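I finished putting the Grirkside parish newsletters in order in February. The run is 42 issues, typed and stapled, and it came to me in a shoebox from a house clearance. Six are missing their back pages, which is where the recipes and the small ads went, so I mind that more than I expected to.

My plan was to sort them by date, but the early ones have no date. They have an issue number and sometimes a season. I ended up going by the price of eggs in the small ads, which climbs slowly, and by the font, which changes once when somebody got a new typewriter. It took three evenings at the kitchen table.

I've been typing the contents into a plain text file, one line per item. It stands at 880 lines now. Most of them are dull to anyone but me: a lost glove, a notice about the footpath behind Clatola Mill, a long argument over whether the bus should stop at the top or the bottom of the hill. The bus argument runs through nine issues and then drops out of sight. I still don't know where the bus ended up stopping. 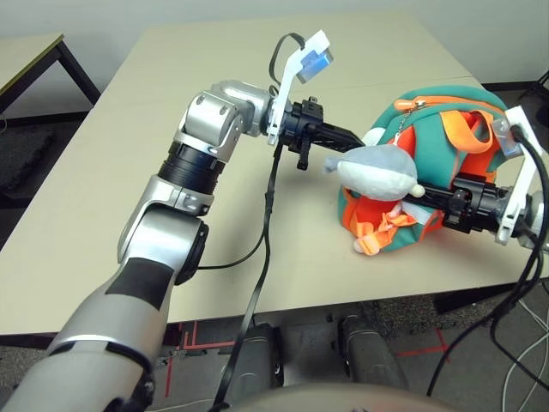
No. 42

The last issue is the thinnest. Two sheets, a harvest supper, and a line saying the next one would be out before Christmas. If there was a next one, it wasn't in the box.

For storage I bought a Prino box file, the deep kind with a spring clip. The clip left a dent in the top sheet within a day, so I took it off and used a strip of card instead. I also pulled the staples - they were rusting into the paper - and put each issue in its own folded sheet. A flat butter knife works better on old staples than the proper remover does.

Scanning is next. I did a test at a low setting and the typed pages read fine, but the drawings turned to mush, so those will have to be done again at a higher one. Last winter I did the Đorđević seed catalogs the same way and ended up with 1420 files and no sensible names for any of them. This time I'm naming as I go, issue first, then page.

If you have any Grirkside back pages, leave a comment. I'm mostly after the one with the plum chutney, which is missing everything after "add the vinegar."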